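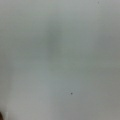 Tabletop, close up. Pale gray with a little green in it, and two small dark specks, one much fainter.

Brown Cylinder and Pale Table

This page belongs to the Brolletti household goods list. It covers two items: entry 84, the brown cylinder, and the table it stands on. The list is kept for people who borrow pieces for displays, window dressing and classes, and who want to know what they are getting before they come to the Prekden storeroom to collect it.

The table came first. It was bought secondhand when the Cervantes Street shop closed, and it has been used as a work and display surface ever since. The color is hard to name. In the old inventory it was entered as white, and a later hand changed that to gray. Next to a sheet of printer paper it looks gray. Next to a gray wall it looks lighter and slightly green. Borrowers matching a backdrop should bring a swatch and hold it against the top.

Small marks on the top are normal for its age and are not grounds for returning it. Please wipe it with a damp cloth and mild dish soap. Do not use scouring powder or anything with bleach in it. Tape should be peeled off the same day, as old tape leaves a line that takes a long time to rub out.

The cylinder is listed as a vase, though it has been lent out as a pen holder, an umbrella prop in a puppet show and once as a rain gauge. It is 20 centimeters tall and weighs 800 grams empty. Borrowers have described the color as chestnut, rust and milk chocolate. The list just says brown.

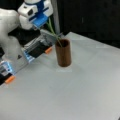

The brown cylinder on the pale tabletop. Straight sides, open round mouth.

The shape is useful because it has no handle, foot or neck. It can be turned any way and looks much the same from every side, so there is no front to worry about when setting it out. It also packs easily. Wrap it in one towel and put it in the box upright, with a second towel pushed down inside.

Filled to a sensible level, it takes 500 milliliters of water. More than that and it drips when carried. Short, thick bunches tend to sink down into it, so cut the stems a little longer than you think you need. One or two tall branches work well. For dry arrangements, a handful of clean gravel in the bottom keeps things from leaning all to one side.

The brown shows up best on a light surface, and for that reason the two pieces are usually booked together. On a dark table the cylinder tends to get lost, especially in evening light. The Vevilik lamp set, listed separately, is a good addition for rooms without much window.
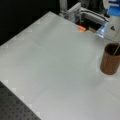 Standing toward the right side of the table, with a thin pale stick in it.

Can I borrow the cylinder without the table?

Either piece can be booked alone. Write the entry number on the slip and leave the table line blank. Loans run for one week, and returns are taken at the Prekden storeroom on Tuesday until the end of the afternoon. Please empty the cylinder and let it dry overnight before you bring it back.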